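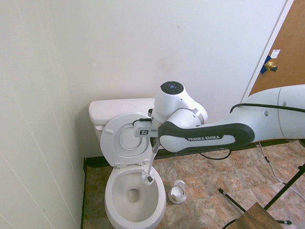
Visit to the Resinon student robotics lab

3/6/18
By Yvette Simard

Our club spent the afternoon with the college students who are in the third term of the household tasks course. Six of us made the trip. The course runs out of a building behind the old Balogh warehouse, and parking is on the street.

The class works in teams of 3, and each team has one chore for the term. Akora has the bathroom. They began in January with the arm holding the brush and a student guiding it by hand, then moved on to recorded motions. The team lead told us they have logged more than 4,000 strokes and keep 40 for the final report. The hard part, she said, is the back of the bowl under the rim, where the handle angle matters most.

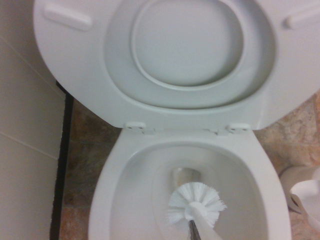
Brush in the bowl, lid and seat up.

We also sat in on the Grasier team's planning session. Their chore is folding tea towels and they were still arguing over which table height to use, so there was not much to watch.

Questions went for half an hour. Most of ours were about marking. Teams are graded on their notebooks and a short talk, and a run that fails can still earn full marks if it is written up properly. Our juniors liked the sound of that.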